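Section 6: When the arm stops partway down

Sooner or later you will send the arm down for a block and it will simply stop, hanging over the board with the amber light blinking. Please don't worry. Nine times in ten it is a height fault, code 43, and you can clear it yourself with a little patience and a cup of tea nearby.

CAUTION: Keep your hands off the board until the light is steady. A stopped arm is still under power, and it can finish its move the moment the fault clears.

1. Press the red stop button on the Nollmont control box. Wait for the light to go steady.

2. Write down the code and the height on the screen before you touch anything else. We can't recover either one after a restart.

3. Check the bolts at the near corners of the board. If the board has lifted even 2 mm, the arm meets the wood sooner than it expects and quite rightly gives up.

4. Look at how the blocks are sitting. Pairs that touch, like a cube snugged up against a prism, are the usual trouble — the fingers come down on the neighbour.

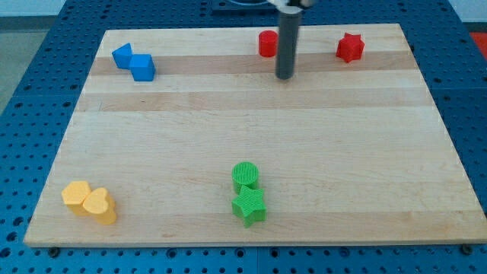 Jae-hoon Yook wrote in to say that on his Gesia unit the code came back every morning until he let the arm warm up for 40 minutes, and he wondered if step 5 should come first in a cold shop. It's a fair point, and if your shop is chilly in January, by all means do it his way.

5. Release the stop button, choose Home, and let the arm rise all the way. Stand back while it does.

6. Run the height check from the Service menu at the slowest speed. A reading under 78 is fine.

NOTE: Never pull the gripper up by hand to hurry things along. The mount will flex a little and feel perfectly all right, but your heights will be off for every pick afterward.

7. If code 43 returns, leave the arm switched off at the wall and send your notes to Renzo Farina at Beltoleck service, along with the colour of the light at the time.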